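Can I put acrylic over an old oil ground without it peeling?

Skamum

I was given a stretched canvas by a neighbor who was clearing out her garage. It is 80 cm on the long side, good heavy cotton, and the stretcher bars are still square. The trouble is that someone primed it with a white oil ground years ago. She thinks it was done one June, but she couldn't say which year. I only paint in acrylic. I have no space to use solvents at home and no wish to start.

I've read that you can put oil over acrylic but not acrylic over oil. Does that still apply when the oil layer is old and fully dry and there's no painting on it, only the white ground? I was thinking of sanding it and putting two coats of acrylic gesso on top. The surface is slightly shiny and water beads up on it a bit when I wipe it.

I'd like to do a large landscape with fairly thin washes in the sky and thicker paint lower down. If the answer is no, is there any other use for the canvas? I hate to throw it out. New ones that size cost me 55 at the local shop, and I can't do that very often.

Petrauskas

Don't do it. The rule applies to oil grounds too. Acrylic gesso needs something it can grip, and an oil ground is greasy and closed even after many years. It may look fine for a while and then one day you bump a corner and a whole sheet lifts off. Your water test already tells you what you need to know.

Sanding helps a little but I wouldn't trust it for a picture you care about. You also have to think about the dust. Plenty of old oil grounds were made with lead white, and if you don't know what's in it you shouldn't be sanding it in a room where you live. A paper mask from the hardware store is not enough for that.

Two things you can do. One, take the canvas off, keep the bars and stretch new cotton on them. Square bars at 80 cm are worth having. Two, swap it with somebody who paints in oil. A well-made oil ground that has had years to dry is a nice thing to them, and they might give you a primed acrylic canvas for it.

Didasness

I've done it loads of times and never had a problem. Just rough it up and go. People worry too much.

Peter Vaněk

I agree with Petrauskas on the main point, but I'll add some detail on the restretching, as it's easier than it sounds and you would be left with a canvas made for the way you work.

Pull the staples with a flat screwdriver and a pair of pliers. Go slowly at the corners so you don't split the bars. Before you take the old cloth away, check the back of the wood for warping by laying it face down on a floor you know is level. If one corner rocks, you can usually fix it with a cross brace.

Cut the new cotton with a margin of 5 cm on every side. Start with one staple in the middle of each bar, opposite sides first, and pull by hand before you use the canvas pliers. Then work outward from the middle toward the corners, a couple of staples at a time, turning the canvas as you go. Most of the ripples I see in student canvases come from finishing one whole side before starting the next.

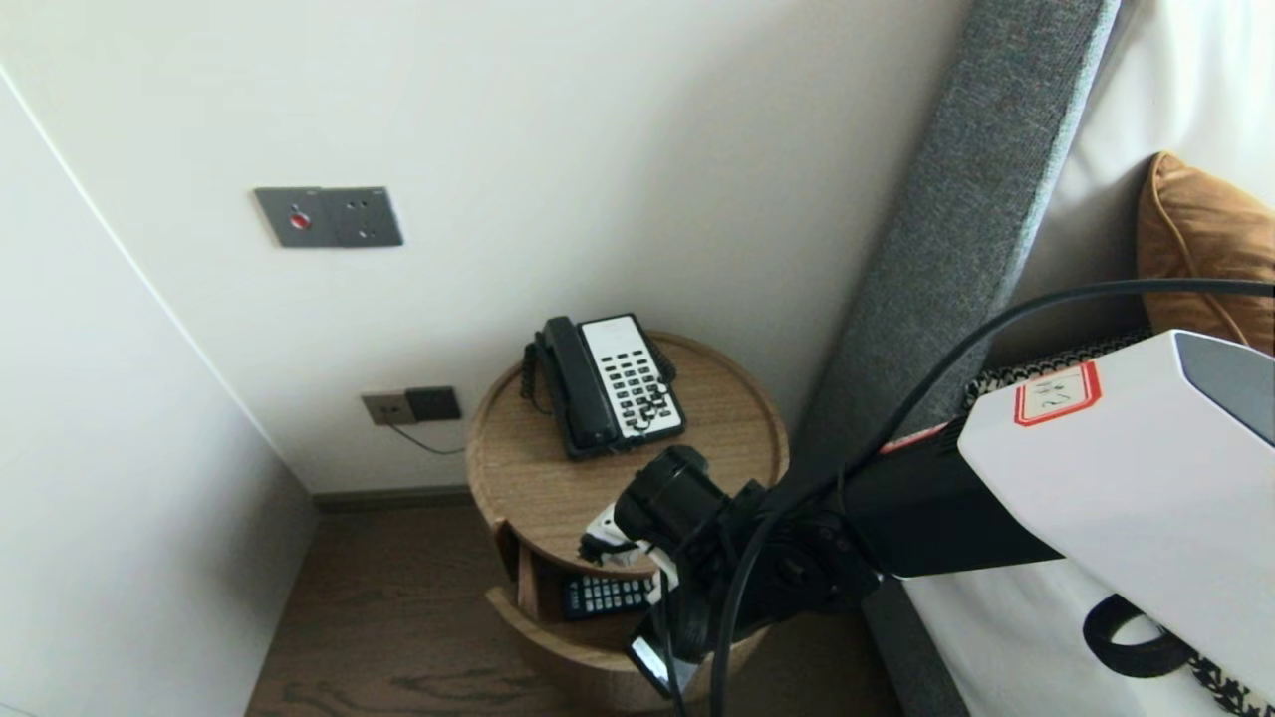 For the sky washes you'll want a more absorbent surface than the usual two coats of gesso out of the jar. I use one coat of ordinary gesso, let it dry overnight, sand it lightly, and then put on a thin coat of absorbent ground. Brush the first coat in one direction and the second across it. Leave it another day before you put any wet color down or the wash will sink in unevenly. The lower part of the picture, where you want thick paint, can go straight over the same ground.

Morkalton sells cotton by the meter and it's decent for the price. It has a few knots in the weave, so run your hand over it before you cut and keep the knots in the part that folds behind the bars.

As for the old cloth, don't sand it. Roll it up with the painted side out and offer it to an oil painter. It will do for small studies glued to board.

Skamum

Thanks, this is clear. I'll restretch it. Does it matter if I leave the bars without cloth for a few weeks, or should I do it all in one go?

Peter Vaněk

A few weeks is fine. Store them flat and away from the radiator, and check the corners with a square again before you staple.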